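Letterboxed sim camera: crop the black bands before the policy sees them?
Posted by varkex_user in Simulation, September
2 min read

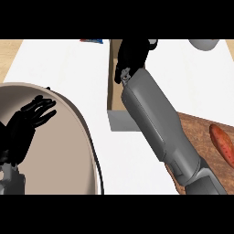 Two-arm kitchen task, rendered head view. The policy trains fine, but the right hand goes out of view at the top when it reaches into the box, and grasp error climbs there. Do the bands matter to the encoder, or should I crop and rescale?

flonora
Crop them. Constant black rows waste patches. Then fix the intrinsics: cropping shifts cy, rescaling changes fx and fy. Use the same transform at inference.

paritz23
Cropping won't bring the hand back. Tilt the camera or widen the FOV, re-render 1000 episodes and compare. Also check that proprioception is in the observation.

anozie
same problem here, following

Related
Padding vs. stretching in image preprocessing
Wrist camera dropout during training
Issue 1944: render aspect ratio ignored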